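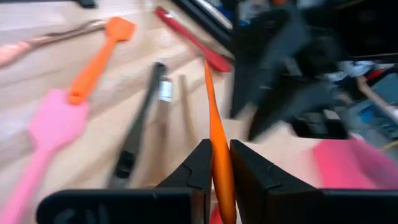 Orange utensil over the wooden table, March.

March, bread notebook, Vilstead kitchen. Started writing a little after six in the morning with the first coffee and kept adding through the day, so forgive the jumps.

Carrying on from the last entry, where I had more or less given up on the dark rye coming out the same way twice. I slept on it and came in feeling kinder toward it. The Vorkska loaf is a stubborn old recipe and I don't think it was ever meant to be made in a hurry by people who also have phones to answer. Still, we promised ourselves a version that anyone at Vilstead could bake from the page, and so far what we have is a version that works when Nahom is in a good mood and the weather is mild.

Where we left it: three bakes, same flour, same tin, same oven. The first was lovely. The second had that gummy line along the bottom that I have come to dread. The third was sour enough to make your eyes water, though I will admit I ate a good deal of it with butter and was perfectly happy.

I've decided to stop fiddling with the oven for a while and look at the starter. We keep two going. Tatik is the old one, which came to us as a dry crumble in a paper envelope and took the better part of a month to wake up. Semple is the younger one, fed on wheat for most of its life and moved over to rye last fall. I have always treated them as more or less the same animal and I think that was my mistake, or one of them. Tatik rises slowly and smells of apples when it's ready and of nail polish when you have left it too long. Semple shoots up, looks terrific, and then sinks before you've got your apron on.

This morning I fed both at the same time, from the same bag, with the same water, and set them side by side on the shelf above the radiator. Then I moved them off the shelf above the radiator, having remembered what happened in the winter.

Feed for each: 60 grams of starter, equal parts rye flour and water on top of that by the usual method (see the inside cover, I'm not copying it out again). I marked the level on the jars with rubber bands. Wilma says tape is better. Wilma is probably right, the bands slide down when the jar gets damp, but we're out of tape and I keep forgetting to write it on the list. TAPE. There, it's written somewhere.

By nine, Semple had nearly doubled and Tatik had done very little except get a slightly domed top. By eleven Semple was already starting to dip in the middle and Tatik was on its way up, at a nice steady pace, with small even bubbles against the glass. So there's a gap of a couple of hours between them at least, and all this time our page has said "use when active," which could mean almost anything to a person who hasn't stood here and watched the two jars. I've crossed it out. I'd like the page to describe what the top looks like at the right moment, and I'm going to have a go at that below.

For the scald I used 400 grams of coarse rye and poured the water over just off the boil, stirred it until my arm complained, then covered it and left it alone. I know that some people put the caraway in at this stage. I did half a batch with and half without, in the two brown bowls, and after an hour the one with the seeds smelled so good that Nahom came in from the yard to ask what was going on. Whether it makes any difference to the finished loaf is another matter. He thinks the flavor cooks off and you might as well add the seeds later. I think it gets into the crumb. We've been having this conversation for a long time and we both enjoy it too much to settle it.

Tasted the scald at noon. Noticeably sweet, a bit like malted cereal, and thinner than when I'd covered it. That's the part of this bread I find most pleasing, that you can pour hot water on plain flour, walk away, and come back to something sweet without having added a thing. My grandmother would let us have a spoonful from the bowl and then pretend to be cross about it.
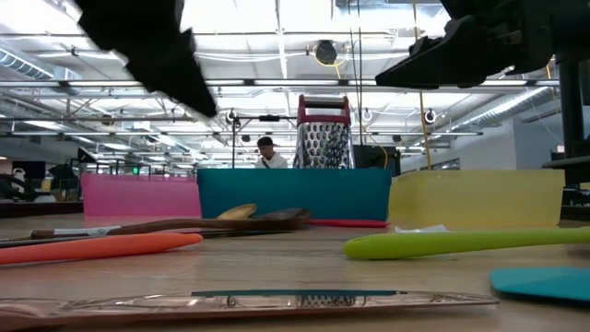 Pink, teal and yellow cutting boards along the back of the table.

Mixing. Tatik into the bowl with the caraway, Semple into the plain one. Yes, I know. I have now changed two things at once and Wilma pointed this out very gently over the sink. I'd already stirred. What I'll do is swap them next time, seeds with Semple and plain with Tatik, and then we'll have all four to compare, provided nobody eats the evidence. I'm writing this down mostly so that I actually do it.

A note on salt. I have been using the fine salt from the big tub and measuring by the spoon, which is silly when there's a scale right there. Weighed a spoonful today out of curiosity and then weighed another, and the second was a good bit heavier. So some of our sourness and slowness may simply have been me and my spoon. From now on it's 19 grams to the batch on the small scale, no spoons. Wilma has written this on the inside of the cupboard door in marker, which seems a little final, but there we are.

The dough is more of a paste. If you are reading this and you've only made wheat bread, please don't add flour to it! It's meant to stick to everything. Wet your hands, wet the scraper, wet the back of the spoon, smooth the top down in the tin as though you were icing a cake, and don't worry about the holes around the edges, they fill in. I used to fight it and ended up with a brick. The right texture is something like stiff mortar, or the oatmeal you get when you've gone to answer the door.

Rising. Put both tins in the cold oven with a pan of hot water underneath. The thermometer I tucked in beside them read 33 degrees once it had settled, a touch warmer than I wanted, so I propped the door open with a folded dishcloth until it looked more reasonable. The top of the loaf tells you more than the clock does. You're looking for little pinholes, scattered, like the surface of a pancake just before you flip it. A few pinholes: wait. A fair number and the smooth top beginning to crack slightly: heat the oven. If it's full of craters you've missed it and you should bake at once and call it toast bread. That's my attempt at the wording for the page. Nahom read it over and said "pancake" was good but that "craters" sounded like a threat. I'm leaving it.

The Semple tin was ready first, no surprise. I took both out while the oven heated and put them under a damp towel by the window. The Tatik tin needed a while longer, so I let the plain one go in alone and followed with the other when its pinholes came. Started hot, then turned it well down after the first stretch and left them to go long and slow. The plain loaf colored quickly on top and I laid a bit of foil over it toward the end.

Both out now, late afternoon. I knocked on the bottoms out of habit, though with a rye this dense I've never been sure what I'm listening for. The caraway one has a handsome cracked top, quite matte and dark. The plain one is a little sunken along the center, not badly. My guess is that it went past its best while I was still on the phone with the flour people about the delivery (they are bringing the coarse rye in the smaller sacks from now on, same price by weight, please make room on the lower shelf and not the upper one).

I'm not cutting either of them today. They're wrapped in linen in the bread box with a label on top asking everyone to leave them alone until I've had a look at the crumb. Last time I cut too soon and blamed the gummy line on the oven, and I would now like to take that back. It may well have been nothing more than impatience. A full day's rest, longer if I can stand it.

Things to do, in no special order:

Tape.

Swap the starters, as above.

Ask Wilma whether her mother's tin is wider than ours. She remembers a flatter loaf altogether and that would change the baking time quite a bit.

Dry a spare spread of Tatik on parchment and put it away in an envelope. We've been meaning to do this since we got it going and I would be heartbroken to lose it to a cracked jar.

Try the scald overnight in the turned-off oven. Nahom is keen and has offered to be the one to remember it's in there.

Later, near seven. Fed both jars again before locking up and moved them to the cool end of the pantry. Tatik smells of apples. Bread box still closed when I left, with Nahom standing rather near it.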